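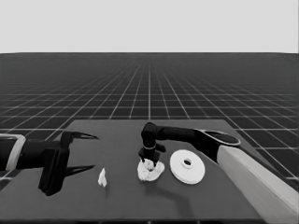 The Dumdale plant is a small-parts finishing works operated by Clandura, a maker of molded household fittings. It is mainly known for the gradual automation of its sorting and table work, known inside the company as the Pludus program. The change altered the duties, shifts and pay grades of most of the people employed there.

Background

Before the program, finishing was done by hand at long tables. Workers picked up each piece, checked it, cleared away waste material and placed it in a tray. Each shift was expected to finish 2,000 pieces. Wrist and shoulder complaints were common, and many new hires left within their first year.

Clandura began planning a two-armed station in July of the year before the first one opened. The layout was drawn up by Melquiades Figueroa, a process engineer who had worked on the hand line. Each motion was tried in simulation before it was allowed on the floor. The first station entered regular use on 2022-04-25.

Operation

A station has two arms that share one table. Either arm can pick up an item, and one can hold a piece while the other works near it. Hard, round parts gave little trouble in trials. Soft or uneven items took longer to set up, as they have no fixed shape for the gripper to close on.

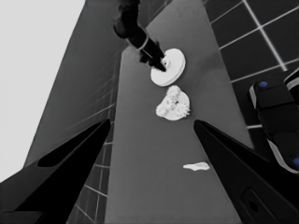
Operators no longer handle every piece. An operator watches two stations, clears stoppages and decides what to do with items the arms have set aside. Changes to the grip settings must be tested in simulation and signed off by a shift lead.

Effects on staff

No one was laid off under the first phase, but 100 table jobs were reclassified. Workers who moved to station duty took a training course run by Bagheri, an outside contractor, and were placed one pay grade higher. Those who stayed on the hand line kept their old grade, which led to a dispute over bonus pay.

Cleiton Lopes, who represented the hand line in the talks, argued that station operators still depended on skills learned at the tables. Under the settlement, operators spend part of each month on hand finishing, and the bonus is shared across both groups.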